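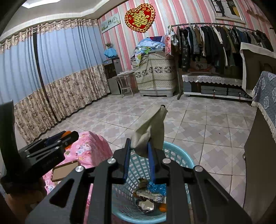 Sturnow Wellbeing Check-ins: README and data card

Version 3
Maintained by Kwan-ho Ho, Student Support Data, Sturnow College
Last revised Friday, September 18, 2026

What is in here

Answers to a short form handed out at the end of the evening check-in sessions run by the Allstead Centre, the cultural and community space on the Sturnow campus. The sessions are open to any student. They last an hour, there is tea, and the last few minutes go on the form. The form was written in a hurry and it shows.

If you have come to this file hoping to prove that the sessions make students feel better, please read the section called What the scores can't tell you before you open anything else. Two people have already quoted the averages in funding bids without doing so.

Files

sessions.csv has one row per session, with the term, week number, room, topic and the initials of whoever led it.
responses.csv has one row per form handed in.
comments.csv holds the free-text answers, with names and course titles taken out by hand.
codes.txt lists the topic codes. Code 9 was used for "other" in the first year and for "family and home" after that. Use the term column to tell them apart.
old/ is version 1. Leave it alone unless you want to see how the counting went wrong.

Columns in responses.csv

session_id: matches sessions.csv.
form_no: a running number written on the paper form. It does not identify a person. Someone who came to every session has a different number each time.
before: "How were you when you arrived?", 1 to 5.
after: "How are you now?", 1 to 5.
belong: "I feel part of this college", 1 to 5. Missing for the whole first term, when the question hadn't been thought of.
return: would you come again, y, n or blank.
heard: how they found out about the session. Free text squeezed into six groups, and not very well.
lang: language of the form. English, Spanish or Cantonese. The Cantonese version words the belong question more strongly than the other two, so please don't compare languages on that column.

How it was collected

On paper, in the room, with the person leading the session usually still sitting there. Forms went into an envelope at the front. At the Distthorpe site they were handed straight to the leader, who could see the answers. I asked for this to be changed in July and am told it has been. Every Distthorpe row in this version comes from before the change.

I typed up the forms myself, and a second person checked 60 of them against the paper. They found 9 mistakes, nearly all of them in the heard column. I have fixed those and have no reason to think the forms that weren't checked are any cleaner.

Where a student circled two numbers I entered the lower one. Version 1 entered the higher one, for reasons I can't find written down anywhere.

What the scores can't tell you

The before score is not a before score. It was filled in at the end, on the same sheet as the after score, by someone who had just spent an hour being listened to. People asked to remember how bad they felt will often remember it as worse than they would have said at the time. Some will also be polite. I would treat the gap between the two columns as a sign of how much people liked the evening.

There is no comparison group. Students who stayed in their rooms, went to the library or talked to a friend were not asked anything.

People who left early did not fill in a form. Leaders' notes mention early leavers at 14 sessions, but the notes are patchy and some leaders kept none. If anybody had a bad time, they are the ones most likely to be missing.

Regulars count again and again. As the forms have no names, you can't pull them out. At one session I looked into, the leader thought all but one of the people there had come before.

The belong question went up over the year. It also went up in the general student survey, among students who had never heard of the Allstead Centre. Draw your own line, but don't draw it from here.

The "27 groups" claim

A leaflet from last year says the sessions reached students from 27 cultural backgrounds. That number is not in this data and can't be worked out from it. The form has never asked about background. My best guess is that somebody added up the flags on a sign-in poster. Please stop repeating it.

The Liu scoring

Some of you will have been sent a single "connection score" worked out using the Liu method, which adds after and belong and takes away before. I have left it out of this version. It mixes a mood with an opinion, and it gives its best marks to people who say they arrived miserable. The sum is easy to do yourself if you must, but don't put the college's name on the result.

Reasonable uses

Counting forms by term, room or topic. Seeing which topics got blank return answers (money did, quite often). Reading the comments, which are far better than the numbers and which hardly anyone has asked for. Planning a proper study, with a form handed out at the door.

Please don't use it for

Judging individual leaders. Several ran only one or two sessions, and the initials are there so that gaps can be chased up. Comparing Sturnow with Distthorpe, for the reason given under How it was collected. Anything to do with diagnosis or risk. These were chats over tea.

Privacy

Students were told their answers would be used to improve the sessions and might be shared inside the college. They were not told about anyone outside it, so nothing here may be passed on. A few comments could still be traced by somebody who was in the room. If you spot one, tell me the row number and I will take it out of the next version.

Known faults

Two sessions share the same session_id in the spring term. Sort by room to split them.
Week numbers at Distthorpe start from induction and run one ahead of ours.
Blank and "prefer not to say" were both entered as blank in version 1, and the paper forms for that term have since been shredded, so this can't be put right.
Spanish comments are given in the original only. The English versions I was sent had been tidied up too much to trust.

Changes since version 2

Took out the connection score. Corrected the mistakes found in the check. Added the lang column. Rewrote this file, mostly to make it less cheerful.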